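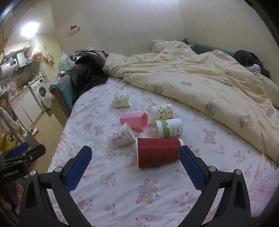 Why does my sourdough starter double overnight and then do nothing once it's in the dough?
Usually the dough is a lot colder than the jar was, so check the dough temperature first and give it more time before you blame the starter.

That's the short version. The rest is my log from the help board, tidied up a little so the next person with flat bread doesn't have to dig through the replies.

Ticket: Starter fine, loaves flat
Opened by: Rhodri Dafis
Status: Solved (I think!)

First post, February 10, 2023

Hi all. I've been baking the same plain white loaf since last winter and it always came out decent, nothing fancy. Since we moved into the Skemholm apartment, every loaf is a pancake. Three in a row now. The crumb is tight and gummy at the bottom with a couple of big holes near the top, and the crust goes pale gray-brown and kind of leathery.

The starter looks great, which is what's driving me nuts. I feed it before bed and it's over the rubber band by breakfast, full of bubbles, smells like yogurt. I lift it out with a spoon and it stretches.

What I changed in the move:
New oven (came with the place, a Langlois, electric, the dial numbers are half rubbed off)
New flour, Doltier bread flour, because the corner store doesn't carry my old one
Tap water is different, I guess?

What I've tried so far:
Bottled water. No difference.
More starter. Slightly sour pancake.
Kneading longer. Sore wrists, same pancake.

Reply from Crisóforo Espinoza

Where does the starter live and where does the dough live? And what does a probe thermometer say in the middle of the dough, an hour after mixing? Please don't change the flour yet, you'll just muddy things.

My reply

OK so the starter lives on top of the fridge, way at the back where the warm air comes up. The dough sits on the counter by the window, because that's where there's room for the big bowl. I borrowed a Kurik probe from my sister and the dough read 60. Fahrenheit! I took it again because I figured the battery was going. Still 60.

The starter jar felt toasty next to that. I was also using water straight from the cold tap, which I never thought about because the old place had pipes that ran lukewarm even in December.

Reply from Crisóforo Espinoza

There you go. At 60 that dough needs most of a day, and you're probably shaping it after four or five hours because the recipe says so. Use warmer water, move the bowl, and go by how the dough looks. You want it puffy and jiggly with a domed edge. And write things down this time, please.

My reply, next bake

Wrote things down, sir.

Warmed the water, put the bowl in the oven with only the light on, door cracked. Dough held in the mid seventies. I waited until it had really grown and wobbled when I bumped the bowl, and that took a bit over six hours. Shaped it, left it in the fridge overnight, baked it in the lidded pot in the morning.

It ROSE. Not a magazine loaf, one side sort of blew out, but it's taller than anything I've made here. The bottom was still a little damp though. I pulled it when the probe said 179 in the middle because the crust looked done and I was hungry.

Reply from Crisóforo Espinoza

179 is underbaked. Leave it in until it's past 200 and let it cool all the way before cutting. I'd also put an oven thermometer in there, given the state of that dial.

My last update

Baked it longer, got it to 205, and made myself wait two hours to slice it (torture). No gummy strip! Same Doltier flour, same tap, same starter, so I owe the water company an apology.

The oven thermometer is in the mail. Side question while I'm here: has anyone had luck replacing the dial on a Langlois, or do I just paint new numbers on with nail polish?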